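Trindade School of Palmistry
Enrollment for the October foundation course in palm reading is now open. Classes will be held at our Bramthorpe rooms. A thread with the main details follows.

Trindade School of Palmistry
The course consists of 15 evening lessons. Students begin with the shape of the hand and the length of the fingers, and then move to the heart, head and life lines. The mounts are covered in the second half.

Trindade School of Palmistry
No earlier study is required. Those who have completed the Piltance correspondence booklets may ask to join at lesson 2. Requests should reach the office before the first evening.

Trindade School of Palmistry
Each student will prepare two full sets of hand prints, left and right. Ink and paper are supplied. Please do not wear rings or hand cream on print evenings.

Trindade School of Palmistry
The class is limited to 23 places. Current members of the Calwood Reading Circle receive priority until the end of the month, after which the remaining places are offered in the order in which forms arrive.
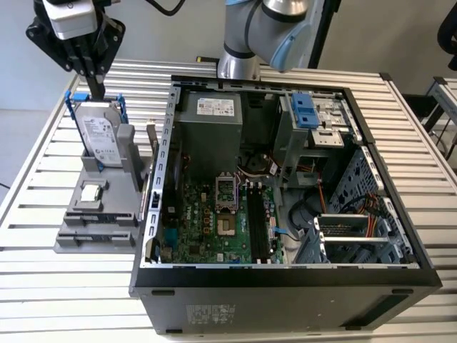

Trindade School of Palmistry
Forms may be returned by mail or handed in at the Bramthorpe front desk. The desk closes at 4 p.m. Fees are payable on acceptance.

Trindade School of Palmistry
Students are reminded that readings given in class are for study only. They do not replace medical, legal or financial advice, and students may not charge for readings during the course.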